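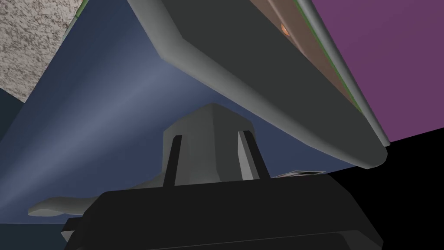

Image credit: Eltora

Skinberg Florker desk lamp, review
18/09/2018

I bought this lamp in July, after my old one started to blink. It comes from Skinberg in a flat box, and the base must be screwed on by hand. The screw is short and I needed two tries.

The light is good. There are 8 levels of brightness, and I use the third for reading and the fifth for sewing. The lowest is still too strong for a bedroom at night. The arm stays where I put it, but it makes a small noise when I bend it far back.

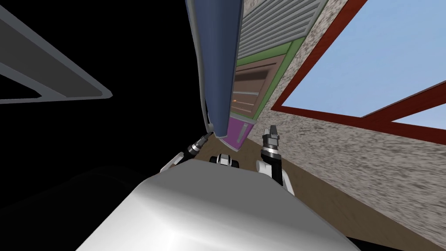

Rounded white surface in front, small black-and-white object behind it.

The cable is 60 inches long. My outlet is behind the bookcase, so I had to buy an extension. For a lamp of this price I expected more. The shop Kneževič answered my email about a longer cable the next day, but they do not sell one.

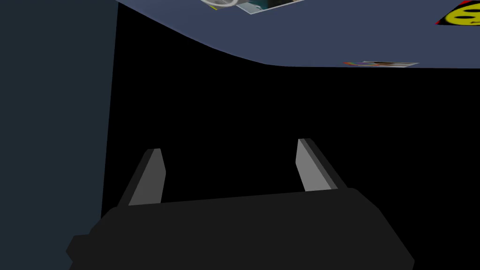

The touch button is my main complaint. It reacts when I only move a book near it, and then the lamp goes back to full brightness. I have now turned the base so the button faces the wall. I would give it 4 stars with a normal switch, and 3 as it is.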